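March 31, 2021

Comparison of end effectors continued on the Dovik unit. The five-fingered hand remained on the left arm to hold the lid, and the gripper on the right arm was assigned the brush. Grip force on the right was set at 35 percent.

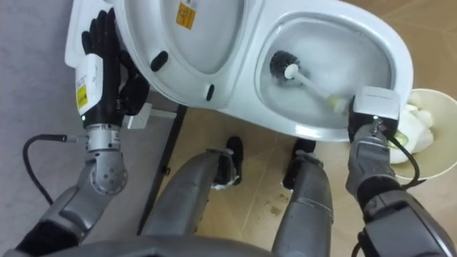 Ferhat Aydoğan objected that a fair comparison requires the hand to take the brush as well, with the February controller settings restored. His objection was entered in the log. The exchange of sides is scheduled as run 282.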